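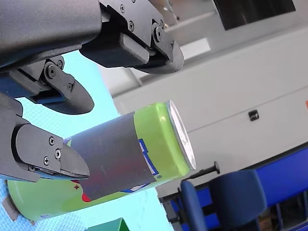 스티덱, 학용품 정기배송 내놨지만… "싸다"는 말은 따져봐야

문구 유통업체 스티덱(Stideck)이 초등학생 가정을 겨냥한 학용품 정기배송 서비스를 시작한다고 2020년 6월 11일 밝혔다. 학기마다 연필, 공책, 풀, 색연필 따위를 한 상자에 담아 보내주는 방식이다. 회사는 "학부모의 장보기 부담을 확 줄였다"고 홍보하지만, 공개된 조건을 들여다보면 고개가 갸웃해지는 대목이 적지 않다.

우선 구성이다. 한 상자에 28개 품목이 들어간다는데, 이 숫자에는 이름표 스티커와 견출지, 포장용 파우치까지 각각 한 품목으로 잡혀 있다. 공책은 두 권뿐이다. 저학년 아이가 한 학기를 두 권으로 버틸 수 있을지는 학부모들이 더 잘 알 것이다. 필통은 빠졌고, 가위는 추가 금액을 내야 넣을 수 있다.

할인율도 마찬가지다. 스티덱은 "최대 40% 할인"을 내세웠다. 비교 기준은 자사 온라인몰의 정가다. 평소에도 정가대로 파는 날이 드문 몰이라 실제로 얼마를 아끼게 되는지는 알기 어렵다. 동네 문구점이나 대형마트 가격과 견준 자료가 있느냐는 질문에 회사 측은 "준비 중"이라고만 답했다. 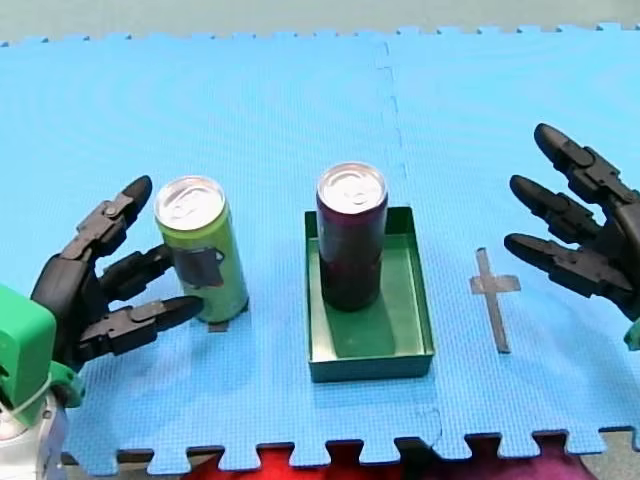

파란 매트 위의 초록색 음료 캔과 검은색 로봇 손.

품질을 두고도 말이 엇갈린다. 색연필과 사인펜은 오른소프(Ornthorpe), 공책은 호소다(Hosoda) 제품이 들어간다. 두 브랜드 모두 낯선 이름은 아니지만, 상자에 담기는 것은 정기배송 전용 모델이다. 매장에서 파는 제품과 심 굵기나 종이 두께가 같은지는 안내문 어디에도 적혀 있지 않다.

스티덱은 지난 4월 시범 운영에 2,661가구가 참여했고 "만족도가 매우 높았다"고 밝혔다. 설문 문항과 응답자 수는 공개하지 않았다. 시범 기간에는 상자가 무료였다. 공짜로 받은 상자에 대한 만족도가 돈을 낸 뒤에도 그대로일지는 두고 볼 일이다.

보리스 소프티치(Boris Softić) 스티덱 상품총괄은 "아이들이 상자를 여는 순간을 좋아한다"며 "하반기에는 캐릭터 브랜드 비스틱(Vistik)과 함께 만든 상자도 선보이겠다"고 말했다. 캐릭터 상자의 가격은 정해지지 않았다고 한다.

해지 조건은 꼭 읽어볼 필요가 있다. 첫 상자를 받은 뒤 해지하려면 다음 학기 발송 전에 고객센터로 전화해야 하며, 홈페이지에는 해지 버튼이 없다. 가입은 홈페이지에서 바로 된다. 신청은 이달 말까지 받고, 첫 상자는 2학기 개학 전에 발송될 예정이다.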